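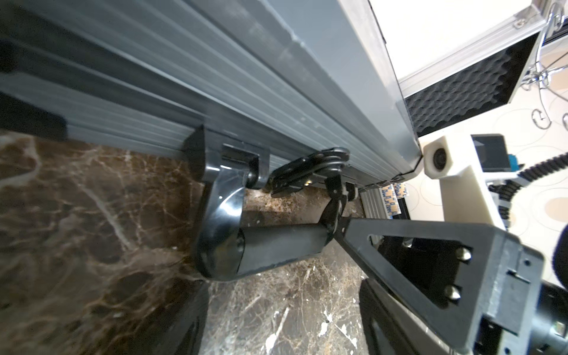 Handle grip and latch on the gray case, lying on its side

We use cookies to remember your open tickets and to keep you signed in. By continuing to browse the Dindine Help Desk you agree to this. Accept | Manage choices

Ticket 213
Opened: 2021-11-18
Product: Pillon hard case, gray, ribbed shell
Subject: Handle is stiff and the latch sticks
Status: Resolved, open for comments

Customer message

Hello, and thank you in advance for reading all of this, as I know I tend to go on. I bought my Pillon case from you in July and have been very fond of it. It goes with me to craft fairs with the smaller stock packed inside, and my older aluminum briefcase carries the card reader and the odds and ends. The two of them have ridden together in the back of my car all season and have never given me any trouble until this month.

What happens now is that the black handle doesn't want to lift. It will come up if I coax it, but it stops partway and then lets go all at once, and I've pinched my knuckles more than once. The latch beside it has started doing something similar. I press it down, it feels shut, I turn around to pick up the briefcase, and by the time I turn back it has popped up again! I haven't dropped the case. It did spend a weekend in a tent with a sandy floor, which may or may not matter.

Is this something I can put right at home, or does it need to come back to you? I have another fair coming up and would dearly love to have it with me.

Reply from Dindine support

Thank you so much for such a thorough note, it truly helps. I suspect the sand more than anything else. Grit gets into the pivot under the handle and then works its way along to the latch, and the two start to complain together. Could you try the following before we talk about sending it anywhere?

1. Empty the case completely. A full case pulls on the shell and you won't get a fair idea of how the latch feels.
2. Lay it down on something smooth and steady, with the handle toward you.
3. Go over the pivot and the latch with a dry, soft paintbrush. Please don't use oil yet, it holds on to the sand.
4. Lift and lower the handle slowly, brushing between lifts.
5. Open the latch, wipe along the inner rails with a barely damp cloth, and let everything dry before you close it again.

One small thing about that last step. There are two little tan labels with blue patterns stuck to the metal near the rails, on the underside. Please wipe around them. The adhesive softens when it gets wet, and a label that has slid into the closing edge will hold the latch up just enough to be a nuisance.

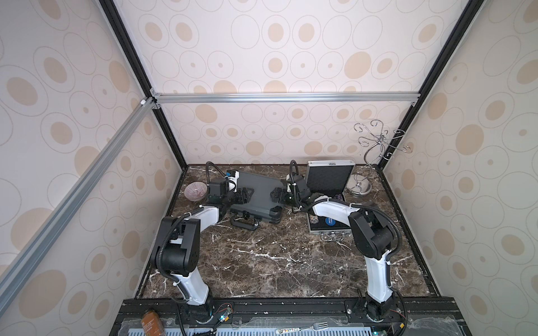
Dindine Help Desk Log, No. 16, p. 80

Customer message

Well, I have been at it all afternoon and I'm pleased to say we're getting somewhere. I did the brushing as you said and an embarrassing amount of sand came out from under the handle. It now lifts all the way without stopping. It's still a bit slow on the way down, but my knuckles are safe.

The latch is better too, though not perfect. It holds if I press firmly right over the middle of it, and if I press off to one side it still springs back. One of the labels had a corner lifting, so I smoothed it down with my thumb and left it at that.

I also had a Gudeta cleaning spray in the cupboard and wondered about using it on the metal, as the grooves have collected some grime. Would that do any harm?

Reply from Dindine support

I'm delighted about the handle! Slow on the way down is fine for now, and it usually frees up after a few days of ordinary use.

For the latch, try closing it with the case lying flat and your other hand resting on the lid, so the rails meet evenly before you press. If you've been closing it while it stands upright, the lid can sag a touch to one side, and then the latch catches on one edge only. Your briefcase opens differently, with the lid propping itself up behind, so it's easy to carry a habit over from one to the other. I do it myself with mine.

As for the spray, I'd rather you tried plain water and a drop of dish soap first. A toothbrush run along the ridges does a lovely job on a brushed finish, always lengthwise. If the grime is stubborn, write back and we'll talk about the spray.

Customer message

That was it! I'd been closing it standing up. Flat on its side with a hand on the lid, it shuts every single time. I've packed it again and everything stayed put on the drive over to Burnus and back, so please consider me a happy customer. Soap and toothbrush tomorrow.

Reply from Dindine support

Wonderful news. I've marked the ticket resolved but it stays open for comments, so do write here if the handle goes stiff again.

Contact Dindine Help Desk | Copyright Dindine 2021 | Back to top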